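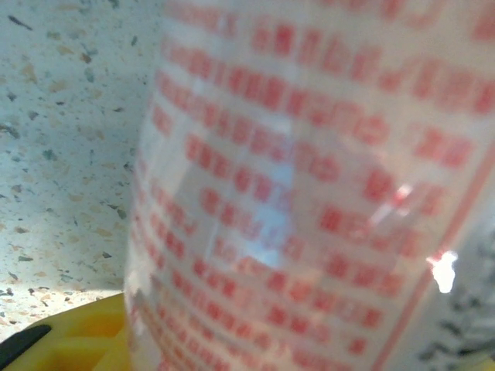

Wrist cam, very close up on the clear plastic with the red print. Speckled worktop on the left, yellow thing bottom left.

Filed under: Cells & Grippers > Care and Repair
List home | Threads | Previous in thread | Next in thread | Reply

Subject: Re: Wrist camera gone soft on the Tridine, and it keeps nudging the packs

Hi Marlene, hi all,

Your message made me laugh out loud because I've spent most of August with my head under the very same arm (well, the same model, ours has more scratches). I'll answer in between your bits and then ramble a little at the end.

Marlene Perron wrote:
> We moved the Tridine onto the new worktop and since then the wrist
> camera is useless when it gets near anything shiny. From a distance it's
> lovely and sharp. Then it goes in for the pick and everything turns to
> mush. Printed packs are the worst. I've cleaned the lens twice.

I put a frame from ours at the top so you can compare. You can't read a word of that red lettering, can you? You can count yourself lucky if yours is any better at that range. Now look at the worktop over on the left, where you can still pick out the little brown and grey flecks. Ours does that all the time: the background holds up and whatever is right under its nose goes soft. If you see the same on yours, I'd leave the lens cloth in the drawer. A smear spoils the far things as well as the near ones, in my experience, and you say yours is sharp from a distance.

What I'd look at first is the focus ring. On the Caron bracket there's a tiny grub screw that is meant to hold it, and on ours it had worked loose enough that I could turn the ring with one fingertip. It had crept out towards far focus. I turned it back with a printed card held at the height where the fingers close, nipped the screw up gently, and put a dab of paint across the join so I can see if it wanders again. Please don't crank that screw! I did, on the old bracket, and it bit into the ring so badly that I had to buy another.

Even set properly it won't be sharp right up against the plastic. There just isn't the depth. We take our last proper look 50 mm further back than we used to, and after that the arm goes in on what it already knows. I was nervous about it for a day and then forgot I'd ever changed it.

> Also there is a bright spot that moves about, and the pick point seems
> to follow it. Is that the ring light? I can turn it down but then the
> darker packs vanish.

You'll see a white spot in my picture too, right of the middle, just beside the thin red stripe. And there's a pale blue patch down the middle that washes the print out where it crosses. I'd love to tell you exactly what each one is, but I never nailed down the blue. Could be a reflection, could be something showing through, the stuff is clear after all. What I can tell you is how I go about it. Park the arm over a pack, live view on, and get someone to switch the lights off one by one. Then hold a bit of black card between each lamp and the pack. Whichever card kills the spot, there's your culprit.

If it does turn out to be the ring light, try a diffuser before you turn it down. Ours is cut from a sheet of frosted drawing film and held on with two clips. Looks dreadful, works a treat. And tell the Ridholm software to ignore anything fully white when it picks its point. It's a tick box on the second page of the vision setup, the one with the awful grey icons, and it was off on ours from the day we got it.

> It has knocked two packs over this week. The log says position error
> 563 and the manual only says "refer to supplier". Helpful!

Ha, yes, good old 563. On our cell it came up whenever the arm met something sooner than it expected. Before you blame the arm, redo the hand-eye calibration. You've moved it to a new worktop, so the table height needs teaching again as well, and it's very easy to do one and think you've done both (ask me how I know). I do it in this order:

1. Arm bolts checked, then left overnight and checked again.
2. Focus set and locked.
3. Table height taught in the four corners and the middle.
4. Hand-eye routine with the dot plate flat on the worktop.
5. Slow run with one empty pack, hand on the stop button.

Focus has to come before the calibration. If you touch the ring afterwards you've shifted the picture a little and you'll be doing the whole lot over again, which was my afternoon once and I was not good company.

One more thing, while you've got the covers off. Have a look at where the camera cable goes round the wrist. Ours was tied so tightly that it tugged the bracket each time the last joint came round, and the camera was pointing very slightly somewhere else by the end of the move. I cut the tie, left a loop I can get two fingers through, and used a soft strap. Etetti sell a sleeve for it but it's stiff and I took ours off again.

Does anybody have a decent way of checking the bracket hasn't moved, without running the full routine? At the moment I drive the arm over a cross scratched into the worktop and squint at it. Something less squinty would be nice.

Marlene, if you post a frame from yours at the pick height, with the ring light on and then off, I'll happily have a look. I'm usually at the bench until six.

Cheers for now, kettle's on

> Thanks in advance, I'm sure it's something silly.
> Marlene

Previous in thread | Next in thread | Back to list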